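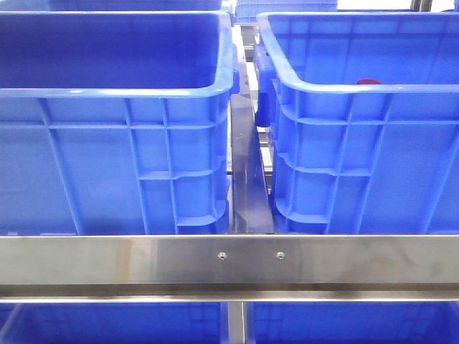
Mercado grossista de Brikcombe passa a cobrar caução por caixas retornáveis

27 jul 2018

A administração do mercado grossista de Brikcombe aprovou um novo regulamento para a circulação de caixas plásticas retornáveis entre produtores, operadores instalados no recinto e compradores. O texto introduz uma caução por unidade, fixa prazos de devolução e transfere para a Tremeck, empresa de logística que já explora o cais de descarga norte, a gestão da lavagem e do armazenamento das caixas vazias.

O regulamento aplica-se às caixas de paredes rígidas usadas para hortícolas, fruta e pescado. Ficam de fora as caixas dobráveis, as paletes e as embalagens de uso único, que continuam sujeitas às condições acordadas entre cada vendedor e o respetivo cliente.

Até agora, a troca fazia-se caixa por caixa no momento da entrega: o comprador levava as caixas cheias e deixava o mesmo número de vazias. O sistema não previa registo, e as diferenças eram acertadas verbalmente ou no fim do mês. Segundo a nota que acompanha o regulamento, o método deixou de ser praticável com o aumento das entregas feitas por transportadores subcontratados, que com frequência chegam ao mercado sem caixas para troca e sem autorização para assinar documentos em nome do comprador.

O valor da caução foi fixado em 6 euros por caixa, igual para todos os formatos. O montante é debitado na conta-corrente do comprador à saída do recinto e creditado quando a caixa dá entrada no ponto de receção. O prazo de devolução é de 13 dias corridos. Passado esse prazo, a caução reverte para o proprietário da caixa, e uma devolução posterior só dá lugar a crédito se este a aceitar por escrito.

Para os compradores com sede fora do concelho, o prazo conta-se a partir da data indicada na guia de transporte. Para os restantes, conta-se a partir do registo de saída.

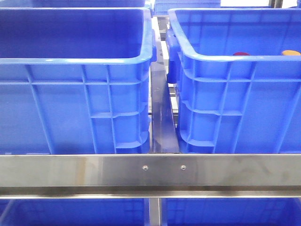

A receção das vazias será feita no pavilhão 11, que servia de apoio à feira de flores e foi desocupado em maio. O espaço foi dividido em duas zonas sem cruzamento de percursos: uma para caixas por lavar, com acesso direto do cais, e outra para caixas lavadas, com saída para o corredor interior. A linha de lavagem, fornecida pela Essien, tem uma capacidade nominal de 600 caixas por hora e trabalha em três fases – pré-lavagem, lavagem com detergente alcalino e enxaguamento com água potável. A secagem é feita por ar forçado no final do túnel.

A caixa só pode voltar a circular depois de uma verificação visual. São motivos de rejeição as fissuras no fundo, as pegas partidas, os rebordos deformados que impeçam o empilhamento e os resíduos que persistam após a segunda lavagem. Os rótulos colados têm de ser retirados pelo utilizador antes da entrega. Se isso não acontecer, a Tremeck pode cobrar a remoção, de acordo com uma tabela que será afixada no ponto de receção.

As caixas rejeitadas por dano ficam separadas por proprietário durante dez dias úteis. Se não forem levantadas, seguem para trituração, e o material é entregue a um operador de resíduos licenciado. O proprietário recebe um comprovativo com a quantidade e o peso. Não está prevista indemnização por desgaste normal, e a definição de desgaste normal consta de um anexo com os critérios aplicáveis a cada formato.

O registo de entradas e saídas ficará a cargo de uma plataforma da Clistov, a mesma que o mercado utiliza para a faturação das taxas de ocupação. Cada operador terá acesso ao saldo das suas caixas por cliente e por formato. Numa primeira fase, as quantidades são introduzidas manualmente pelo pessoal da portaria, com base na guia. A leitura por código de barras depende da marcação das caixas existentes, operação que cabe aos proprietários e para a qual o regulamento não estabelece data limite.

A separação por categoria de produto mantém-se obrigatória. As caixas utilizadas no transporte de pescado não podem ser reafetadas a hortícolas ou fruta, mesmo depois de lavadas, e devem ostentar marcação indelével num dos topos. As que chegarem sem marcação são tratadas como caixas de pescado até indicação em contrário do proprietário.

Durante o período de consulta, os operadores de menor dimensão manifestaram reservas quanto ao efeito da caução na tesouraria dos compradores, sobretudo restaurantes e pequenas mercearias que levantam mercadoria todos os dias. A versão final permite substituir o débito imediato por um limite de crédito, a conceder pelo vendedor e sob sua responsabilidade. Foi recusada uma proposta para diferenciar a caução segundo o formato. A administração alegou que a medida obrigaria a conferir cada carga na portaria e prolongaria o tempo de espera dos veículos.

O ponto de receção funcionará no horário do cais norte, com interrupção entre o fecho da venda e a reabertura para descargas. Fora desse horário não são aceites caixas, e as que forem deixadas no exterior do pavilhão não contam como devolvidas.

O regulamento completo, o anexo de critérios e o formulário de adesão à conta-corrente podem ser consultados na secretaria do mercado. Os contratos de troca direta em vigor são válidos até ao seu termo, sem possibilidade de renovação.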